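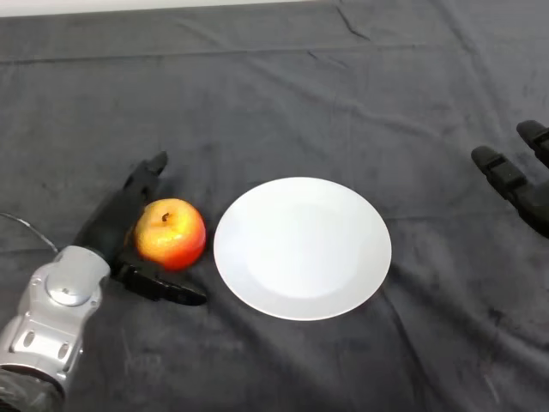
Table 3, apple and plate on the dark gray cloth.

Tabletop and Serving Surface Check — Wendach Tasting Room
Date: Nov 5, 2020
Checked by: Nkrumah Ayaaba
Areas covered: table covers, plates, whole fruit, floor near tables

1. Cloth covers the tabletop
OK. Dark charcoal cover in use.

2. Cloth lies flat, no raised folds
Needs attention. There is a long fold across the cloth near the far edge, standing up like a seam, and a crease running off it at an angle. A glass set down on that fold could tip. Pull the cloth tight from both ends before service. If the fold stays, steam it out.

3. Cloth free of lint, crumbs and marks
Needs attention. Small specks of lint and faint light streaks. Lint roller is in the drawer under the sink. Dark covers show everything, so do these last, after the sweeping is done.

4. Cloth hangs clear of the floor
OK on all tables except 9. Table 9 has the long Clarkeo cover on it again. It belongs on the buffet.

5. Plates free of chips and cracks
OK. Run a finger around each rim. Two Sugawara side plates taken out of use and put in the breakage bin.

6. Whole fruit washed before plating
OK per kitchen log. Initials missing on the last line — please sign at the time of washing.

7. Fruit sound, no soft spots or broken skin
OK. Turn each piece over and check the underside. Anything doubtful goes back to the kitchen.

8. Plates set back from the table edge
OK.

9. Table legs and locks
Table 22 rocks. Pad under one leg is worn through. Maintenance request sent, table not to be used until fixed.

10. Floor dry, walkways open
OK at time of check. Mat at the kitchen door curls at one corner. Same comment was made in March.

11. Cleaning spray labeled and stored away from food
One Pulov bottle with no label found on the shelf beside the fruit bowls. Moved to the cleaning closet. Relabel or throw out.

Follow-up
Items 2 and 3 to be fixed before the next seating. Item 9 stays open until the pad is replaced. Spare covers counted: 69 clean, enough for the month.

Signed: N. Ayaaba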